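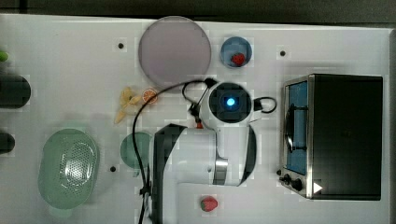 Home | Posts | Notes | About

Gathering demonstrations, part 3

October 1, 2023

The kitchen set now stands at 271 accepted episodes out of a planned 1,000. Each episode is one instruction, one start layout and one recorded run by a person driving the arm. Manju Joshi and I share the driving. Zdeňka Ševčík checks the recordings and throws out the bad ones.

I changed the layout rules in April. Before that we kept the table sparse, with one object and one target. The model trained on those runs, which we call Trelum, did well on a bare table and poorly once anything else was added. Now the plate, the bowls, the colander and the toaster oven share the table with the food, and most of it has nothing to do with the instruction.

Duplicates needed a rule of their own. With one strawberry in the blue bowl and another on the table, "pick up the strawberry" is a bad label. The text must now say which one. Zdeňka relabelled 184 older episodes on that basis.

Two problems remain. The arm hides part of the table from the overhead view, so a small bowl beside it may be only half visible at the moment it matters. Manju also drives faster than I do, and the speeds have not been evened out. I would like to try resampling by distance travelled before asking either of us to drive differently.

Filed under: data, Trelum

3 comments | Share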